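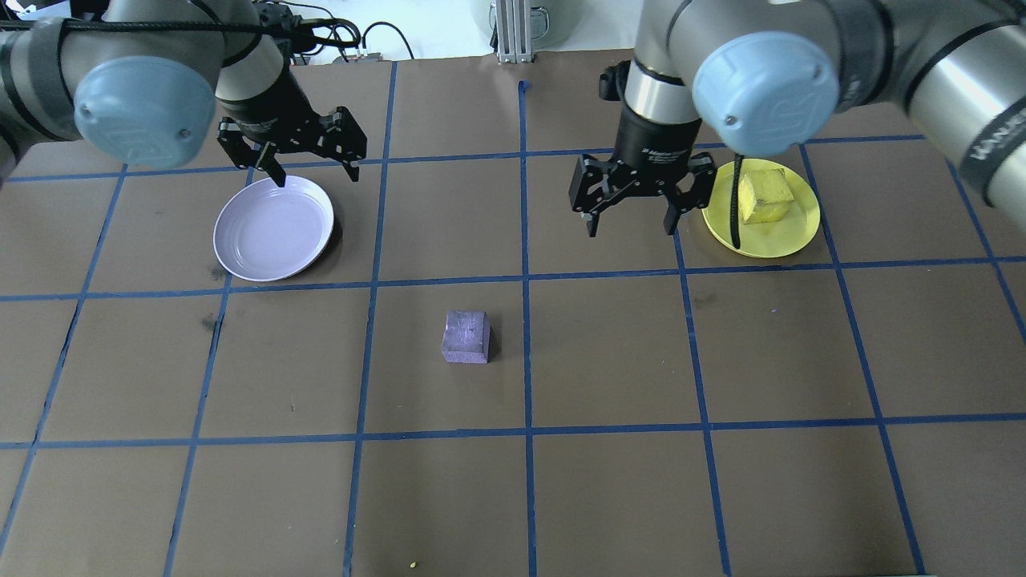 Falteck's adhesion notes give a holding time for low-tack tape on bare timber and on sealed timber, and nothing at all for paper. That gap is the reason Kimutai and I disagree over setting out garden plans at full size on a bench before transferring them to the ground. My view is that paper is the better base for the grid, and that the tape should be laid straight on to it. Blue masking tape on brown paper, as at the top of this message, gives squares you can read from the far side of the table, and the lines stay legible under poor lighting. Pencil does not. I have no strong view on which brand of paper, provided it is heavy enough to take the tape being lifted and relaid once.

To the points raised last time:

Kimutai Odera wrote:
> I have read the October draft twice and still do not follow why you want
> a taped grid when the Brarstead plan was done with string and pins. String
> can be retensioned. Tape cannot. If the first long line is out, every
> square after it is out as well, and you will not find out until you are
> standing on the plot with 15 pegs in the wrong holes.
>
> Second, you give the scale as 1:15 in the text and 1:20 in the table.
> Which?
>
> Third, does the slope correction go on before or after the transfer?
> Nassoro and I assumed before. Pendo assumed after, and her bed edges at
> Cendville do not meet.

On string against tape. Agreed that string can be retensioned. It also sags, and it lifts when anything is slid under it. The answer to an error in the first line is to check it before laying the second. Measure both diagonals of the outer rectangle. If they differ by more than 4 mm, take the tape up and start again. Do not try to share the error out among the squares, as the draft suggested. That paragraph was mine and I withdraw it.

On scale. It is 1:15. The table was carried over from an older sheet and will be replaced. Anyone who has already worked from the table should multiply their bench measurements by 20, not 15, and leave the drawing alone.

On slope. After. The bench grid is a plan view and holds horizontal distances only. When you peg out on falling ground you hold the tape measure level and drop a plumb line at each station, in short steps if the fall is steep. If you correct on the bench and then also measure level on the ground, you have corrected twice. I suspect this is what happened to Nassoro at the lower end, where his path came out long. Pendo's bed edges are a different matter: she measured along the surface and made no correction at all, before or after. Both can be repaired by re-pegging from the north baseline.

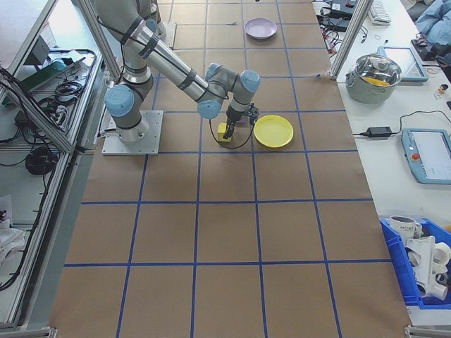
View of the taped sheet, two plates on it.

Loose markers are the part of the draft I would now change most. We said to fix every tree and bed to the sheet as soon as it was placed. Milagros Mosquera pointed out off-list that this makes people reluctant to move anything, and I think she is right. Use flat round objects of a known diameter for tree canopies and leave them loose until the whole plan has been agreed. Write down the square reference and the offset from its lower left corner for each centre. Only then mark the paper.

Numbering: letters along the long side, numbers up the short side, origin at the corner nearest the gate. Joseph numbered his from the house and his station 154 has no equivalent on anyone else's sheet. Please do not do this.

Erick Minja asked whether the method holds for larger plots. Up to 400 square metres I would use a single sheet. Beyond that, split the plot along an existing wall or path and give each part its own baseline - overlapping sheets cause more trouble than they save.

Still open: what to do about curved edges. Offsets at every grid line are enough for a gentle curve and not for a tight one. Suggestions to the list, please, with measurements.

Kimutai, can you send the string tensions you used at Brarstead? I have the spacing but not the loads.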